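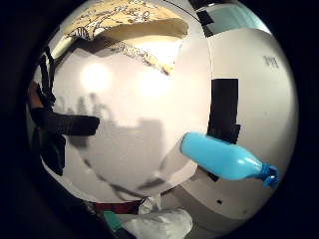 Wednesday at the Drotetti open day

I'd been meaning to get out to Saltthorpe for ages, and when Drotetti put up the sign-up page for their October open day I grabbed a spot before I'd even checked whether I could get off work. (I could. My boss thinks robots are neat.) So this is my write-up, mostly for the folks in our maker group who couldn't come, plus anybody who's wondering if the next one is worth the drive. It is, but bring snacks.

Getting there

The building is out past the old ferry lot, in a row of low units that all look the same. I drove by it twice. There's a sign, but it's the size of a pizza box and it faces the wrong way if you're coming from the highway. Parking is free, and the lot was full by 2, so go early. Check-in was a folding table, a clipboard and a sticker with your first name on it. Mine said Jane. My name is Jean. Fine.

They walked us in one group at a time, and my group had two retired machinists, a high school teacher, a couple with a teenager who knew more than the rest of us combined, and me. No closed-toe shoe rule, which surprised me, but they did ask us to tie back long hair and keep our bags on our fronts.

The talk

Kiprono Ndung'u gave the introduction. He runs the handling team there and he's a great speaker, very relaxed, talks with his whole upper body. He skipped the company history completely (thank you!) and went straight into what they do all day, and a big piece of that is picking things up. Bottles, paper, cloth, tubes, bags, all the stuff that your hands deal with before your brain has even gotten involved.

The way they teach it is with hand-held grippers. You hold the tool yourself, there's a camera on it, and you do the job the way you'd want the robot to do it. Then you do it again, and again. One of the machinists asked how many times, and Kiprono said that for a simple task they like to have 300 good runs before they bother training anything, and for the annoying ones it can be 3000. The teenager said "that's a summer job" and Kiprono said yes, it is, and applications open in spring. I think he meant it.

The camera uses a very wide lens, so everything comes out round and bulgy, with black around the outside. The picture at the top of this page is one of those views. Straight walls swell up like a balloon and a plain light blue bottle with a screw cap ends up sharing the view with a gloved finger, a big sheet of scribbled-on drawing and a crumpled white bundle down at the bottom. It took me a while to get my bearings with it. Kiprono told us new people on the team spend their first couple of days just watching those views until they stop feeling seasick. I asked why they don't flatten it out and he said they can, but you lose the edges, and the edges are where things come into view before you reach them. Made sense to me once he'd said it. He also got going about shadows, which he could talk about for an hour, I'm pretty sure. A soft gray shadow on a white wall can look an awful lot like an object if you only get one view of it, and lights on a glossy surface are their own headache.

Trying it

Okay, this was the part I came for. They had 5 stations and you could sign up for 2, which led to some very polite elbowing. I picked bottles and cloth.

The gripper is heavier than it looks, or maybe I have weak wrists. You squeeze to close it and let go to open it, and that's all there is to learn, so of course everybody thinks they'll be great at it. I was terrible. A plastic bottle on its side rolls away from you the second you touch it off-center, and my instinct was to chase it, which the woman running the station told me is the exact thing not to do. You come in slow, a little open, with the fingers on either side of it, and then close. And you keep your other hand out of the way! I kept reaching in to steady the bottle with my left. She laughed and said that everyone does it for the first ten minutes.

By my sixth or seventh try I had it picking up clean and standing upright, and I felt like a champion. Then she put down one that was half full of water and I was back to zero. The water sloshes, the weight moves, and the whole thing twists in the grip. She said the half-full ones are the team's least favorite and they save them for Friday afternoons.

Cloth was worse. I don't have much to say about cloth. You grab a corner and it's never the corner you wanted. The teacher from my group was somehow a natural at it and folded a dish towel into quarters while I was still pinching at air. She says it's from years of picking up art supplies off the floor.

The Kulto arm

After the hands-on part they moved us behind a yellow line to watch the real thing. Kulto is the name of their arm, or of the whole setup, I never got that straight. It's bench-mounted and slower than I expected. They ran it on a bottle pick first and it went well, a nice smooth approach, and it closed right on the middle. People clapped. It did it again and people clapped a little less, which is kind of sad if you think about it.

Then they let the teenager move the bottle between runs. He put it at a nasty angle, nearly up against the back of the bench. The arm came in, stopped, backed up, came in from the other side, and got it. That got the biggest reaction of the day, me included. He tried an even meaner one next, wedged in behind a box, and Kulto knocked it on the floor. Kiprono picked it up and said "put that one on the list," and somebody wrote it down.

I liked that they let it fail in front of us. I've been to a couple of these where everything's been rehearsed to death and you go home knowing less than when you came in. Here I heard one of the engineers say "I have no idea why it did that" twice, and both times a few of them went over to a screen to look.

Questions people asked

The machinists wanted to know about wear on the fingertips, and the answer is that the soft pads get swapped out a lot and are a pretty boring line in the budget. The couple asked about jobs, as in whose jobs, and I thought Kiprono took that one seriously. He said the places they talk to can't fill the shifts they have, but that he wasn't going to stand there and promise anything about ten years out. Not everyone looked satisfied with that. I'm still chewing on it myself.

I asked whether we could use a setup like this in a garage. He said the gripper side, sure, there's nothing exotic in it and a patient person could build something similar. The training side is where you'd run out of patience or electricity. He did say they're thinking about lending out a few of the hand-held units through a program called Lema, where clubs and schools would record simple tasks and get a copy of everything back. No date on it yet. I put our group's name down on the interest sheet, so if you get an email from them, that's why, and please don't mark it as spam.

Food, coffee, the rest

Coffee was good and ran out. There was one tray of cookies for the whole afternoon crowd and the people in the group ahead of us had no mercy. Bathrooms are down the hall on the left and the light's on a timer, so wave your arms around if it goes dark on you.

It's loud in the arm room, not painfully, but the teacher's hearing aid didn't like it and she stepped out for a while. If that's an issue for you, ask at check-in and they'll put you in the last group, which is smaller. The floor's all one level and the doors are wide. Somebody in an earlier group was using a wheelchair and had no trouble getting around the stations, though two of the benches were pretty high.

Photos are okay in the demo area and not in the back, where they had the shutters down. I mostly forgot to take any because I had a gripper in my hand.

Should you go?

Yes, if you like to try things and don't mind looking silly in front of strangers. If you want a polished show with a light display, probably not. The whole visit took me most of an afternoon and I'd have stayed longer if they hadn't started stacking chairs. I'm going again next time, and I'm signing up for the tubes and bags so I can be bad at something new.

If anybody wants to carpool, I've got room for three, and I know where the sign is now. Leave me a note on the group page. Also, whoever has my label maker, I need it back before the swap meet.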